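How to Oil a Pine Tabletop

Posted July 27, 2021

These steps are for bare softwood furniture, mostly pine, that gets daily use. If your table has varnish or polyurethane on it, oil will sit on top and stay sticky, so strip it first. To find out what you have, put a few drops of water on the wood. If the water beads up and stays there, a finish is still on. If the spot goes dark within a minute or two, the wood is bare.

What you need

Sandpaper in 120, 180 and 220 grit
A sanding block
Two or three lint-free cotton rags
Boiled linseed oil or a hardwax oil
Mineral spirits
Nitrile gloves
A metal can with a tight lid, for the used rags

One quart of oil is plenty for a six-person table and leaves you some for next year.

Step 1. Clean the top

Wipe it down with warm water and a small squirt of dish soap. Wring the rag out well before it touches the wood. Go over it again with plain water, then let it dry overnight. For wax or crayon, scrape with a plastic card first and follow with mineral spirits.

Step 2. Sand

Start at 120 if there are scratches or rings. Start at 180 if the surface is only dull. Always move with the grain. Pine is soft and cross-grain scratches show up badly once the oil goes on. Keep the block flat near the edges or you will round them over.

Pencil marks should come off now. Use a white eraser before you sand, since graphite can smear into the pores.

Finish at 220. Vacuum with a brush head and wipe with a rag dampened in mineral spirits. Wait until the smell is gone.

Step 3. First coat

Pour a small puddle in the middle and spread it out with a rag. Work in long strokes toward the ends. The wood will drink it unevenly, and the area near knots takes less than the rest. Add more wherever it looks dry after five minutes.

After 15 minutes, wipe off everything that has not soaked in. Use a clean rag and press hard. Oil left on the surface turns gummy and you will have to scrub it off with spirits.

Step 4. Let it cure

Give linseed a full day between coats, two if it is humid. Hardwax oils vary, so read the can. I did our table at the Bomstead house in August and the second coat took three days to stop feeling tacky. Opening the windows helped.
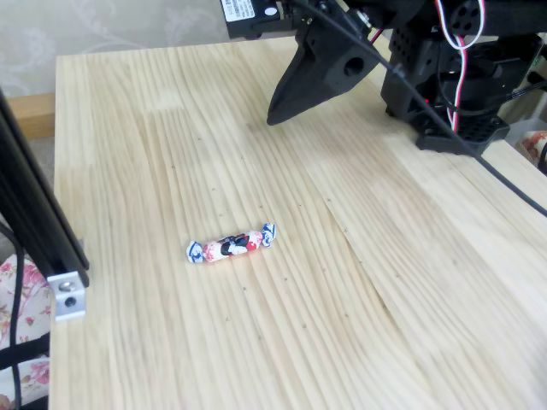 Step 5. Second and third coats

Rub the dry surface lightly with 220 paper, just enough to knock down the raised fibers. Wipe off the dust and put on the next coat, thinner than the first. Two coats will do for a side table. A kitchen table should get three.

Tae-yang Myung, who taught me to do this, thins his first coat with one part spirits to four parts oil. I have tried it both ways and can't see a difference on pine. On oak I can.

Rags

Oily rags can heat up and catch fire without a spark. Lay them flat outdoors on concrete until they are stiff, or put them in the metal can, cover them with water and close the lid. Do not ball them up in a trash bag.

Upkeep

Wipe up spills when they happen. Use a trivet. Once or twice a year, clean the top and put on one thin coat. If a patch goes gray, sand that patch and oil it, then do a light coat over the whole top so it blends.

New pine starts out pale and yellows with age whatever you do. Linseed speeds that up. If you want it to stay light, buy a hardwax oil with white pigment and test it on the underside first.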